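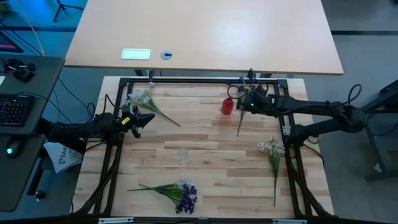 Rondero incorpora el aceite de acabado Moon a su catálogo de encimeras de madera maciza

Cotemham, abril de 2018. Rondero amplía su gama de mantenimiento para encimeras y tableros de listones con Moon, un aceite de acabado mate para superficies interiores de uso diario. El producto se suministra en envases de 2 litros y estará disponible en los distribuidores de la red Wedley a partir de julio.

Moon se aplica con paño o rodillo de pelo corto sobre madera lijada y libre de polvo. La ficha técnica prescribe 2 manos, con un intervalo mínimo de seis horas entre ambas. El exceso debe retirarse antes de que el aceite empiece a perder fluidez — en especial en las juntas entre listones, donde tiende a acumularse. No se recomienda su uso en exteriores ni sobre maderas barnizadas sin decapado previo.

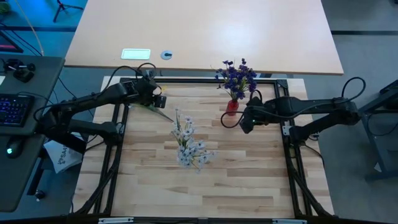

Superficie de trabajo de madera clara en listones, con flores blancas.

«El acabado mate conserva la diferencia de tono entre listones y permite reparar zonas localizadas sin lijar la pieza completa», señala I-seul Shim, responsable técnica de acabados de Rondero.

La referencia de pedido es 3965. Los distribuidores pueden solicitar la ficha técnica, la ficha de datos de seguridad y muestras sobre roble, haya y arce al departamento comercial — las muestras se sirven sin cargo hasta agotar existencias.

Contacto de prensa: Rondero, departamento de comunicación, Cotemham.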